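Open day at the Otcombe workshop: your questions

Updated March 6, 2024

When is it?
The open day is in May. Doors open at 10 and the last demonstration starts at 3. Entry is free but you need to book.

What will I see?
Our robot arm, Lila, working inside a desktop computer. Ruxandra Grecu runs the demonstration and talks through each stage. 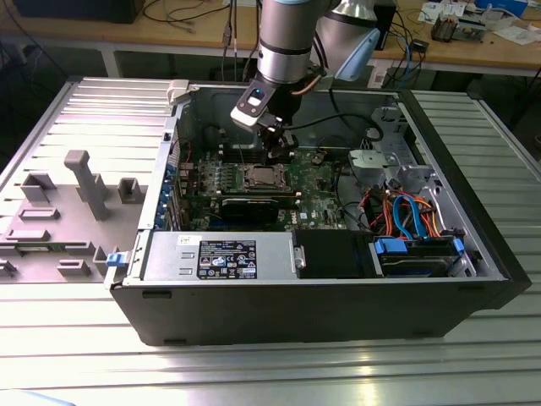 Each showing has room for 7 visitors. If yours is full, ask at the desk for the next one.

Can I bring children?
Yes, if they are eight or over. Under-16s must stay with an adult.

How close can we stand?
Behind the yellow line on the floor.
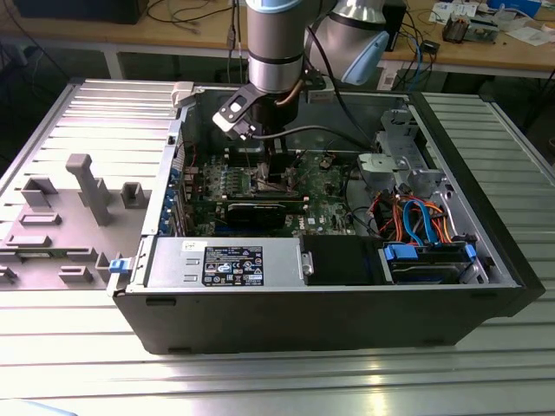 Please keep bags and coats off the metal table. Staff will show you where to leave them. The computer is laid on its side with the cover off, so you can see the main board and the power supply from where you stand. Flash photography is not allowed while the arm is moving.

Is it the same computer every time?
We use the same model all day.

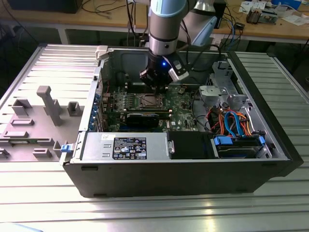 The arm over the processor area, with the fixture board to the left.

Which part is hardest for the arm?
The processor. Octavian Ursu will take questions on this after each showing.
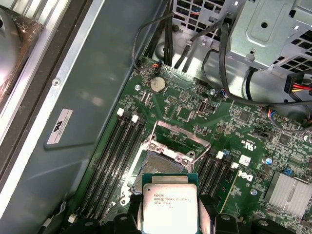

Intel Xeon processor held above the open socket, seen from the gripper.

Can I operate the arm myself?
No. School groups can ask Rodica Nedelcu about a separate visit.

Is there parking?
Yes, behind the Trumine building.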